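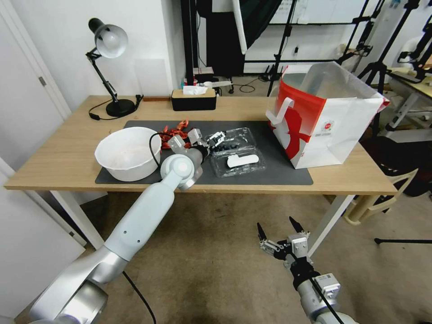
I have wanted to see inside the Prila workroom ever since I bought one of their coat patterns and made a complete mess of the collar, so when they announced an open day I had my name down before my tea had gone cold. It's in Prumenport, up the hill from the harbour, in a building I must have driven past hundreds of times thinking it was a carpet warehouse. I went with Nest Hopkin from my sewing group, and we spent the whole drive talking about what we would and wouldn't buy. I said nothing. I came home with coating wool in the same blue-black as the berries in that clear plastic box, and Nest came home with two zips, so one of us has self-control.

You go in through the stockroom and you could easily lose an hour there before the tour even starts. Bolts up to the ceiling, mostly wool and heavy cotton, with the ends all hanging out so you can have a feel. Most of it comes from Yammine, who do their suiting and linings too. I asked if you could buy from the shelves and you can't, only from the remnant table, but the remnants were very decent sizes (mine was enough for a short jacket if I'm careful with the layout, which I won't be).

The cutting room

Beca Mathias took our group round. She's been cutting there for 18 years and she talks while she works, which I loved, because I can't even thread a needle and hold a conversation. She had a stack of lining laid out on the long table and was cutting through all the layers with a straight knife, lovely smooth curves, no wobble at all. Then she let us try on scrap! Mine looked chewed.

What I learned from her, and have already used at home, is to leave your cloth lying flat overnight before you cut it. She says it relaxes after being on the roll, and if you cut it straight away the pieces can come up slightly smaller than you meant. I've been blaming my patterns for years. Sorry, patterns.

She also marks her notches outwards on anything that frays. I knew that one but I'd got lazy and started snipping in.

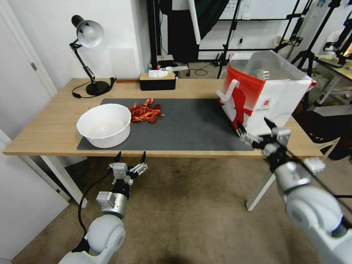 Upstairs with the machines

The sewing floor is all big windows and noise. They had a buttonhole machine going, a Sumau, old and green and terrifyingly fast, and Lumturie Vukadinović was running coat fronts through it without seeming to look. She'd got an order of 600 coats to finish by November and still stopped to show us how the knife comes down after the stitching. I asked how long it took her to trust it and she laughed and said she didn't!

Then the collars. Oh, the collars. I asked about mine (I'd brought the coat, Nest was mortified) and Lumturie turned it inside out, tutted a bit, and showed me where I'd trimmed both seam layers to the same width. One should be a few millimetres narrower so there's no ridge. She also rolled the under collar back over her hand to show me it was too big, so there was nowhere for the top one to turn. I've unpicked it since and it's sitting much better, though the left point is still a bit sulky.

If you're thinking of going

The tour was £6 and you pay at the door. Wear flat shoes as the stairs are steep, and take a cardigan for the stockroom. Parking is hopeless near the harbour end, so we left the car by the church and walked up. There's a tea urn and Rhiannon Lewis's bara brith, and you should get to that before the second tour comes down.

The next open day is in November and you book through the shop. Nest is going for the lining workshop. I'm going for the remnant table, and I'm taking a bigger bag.

Sewing room > Days out > Open days > Prila, Prumenport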